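Flomside Shelter Reopens Cat Wing After Ringworm Cases

August 2025

The Flomside animal shelter has reopened its cat wing to visitors after a ringworm outbreak kept it closed for 27 days. Adoptions started again the same morning, and the shelter says all of the cats now listed have tested clear.

The closure began when a litter of kittens brought in from a farm near Lalitberg showed patches of missing fur on their ears and front legs. Lab cultures confirmed ringworm in six of the animals. Ringworm is a skin fungus that spreads easily between cats and can also be passed to dogs and people. It is rarely dangerous in healthy adult cats, but the spores can stay alive on bedding, brushes and carpet for months.

Staff moved the sick kittens to a separate building and treated them with medicated dips twice a week along with an oral drug. Cats that had shared a room with them were tested and kept apart until their results came back. The Mayrhofer Veterinary Clinic handled the cultures and checked each animal before it was cleared.

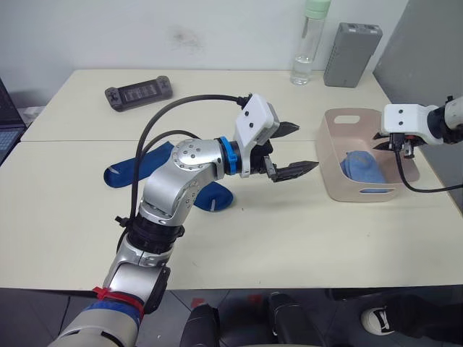 The shelter put the cost of testing, medicine and cleaning supplies at $541 per week during the closure. Part of that was covered by Fasoro, a pet supply store in town, which collected donations at its registers. Old towels and fleece blankets used in the cat wing were thrown out, and the shelter is asking for clean replacements. Pillows and anything with stuffing cannot be accepted.

Dog adoptions were not affected. The dog kennels have their own entrance and air system, and no dogs showed symptoms.

People who adopted a cat from the shelter in the two weeks before the closure have been contacted and offered a free skin check. Owners should look for round bald spots, flaky skin or broken hairs, most often on the face, ears and paws. Some cats carry the fungus with no visible signs, so a vet may suggest a culture even when the coat looks normal. A home with an infected cat should be vacuumed often, and bedding should be washed separately from the rest of the laundry.

The shelter has changed its intake rules as a result. All kittens will now stay in a quarantine room for 14 days and be examined under a special lamp on arrival. The new room was set up in a former storage area and took 455 square feet of space from the back of the building.

Visiting hours for the cat wing are noon to 5 p.m. Adoption fees have not changed.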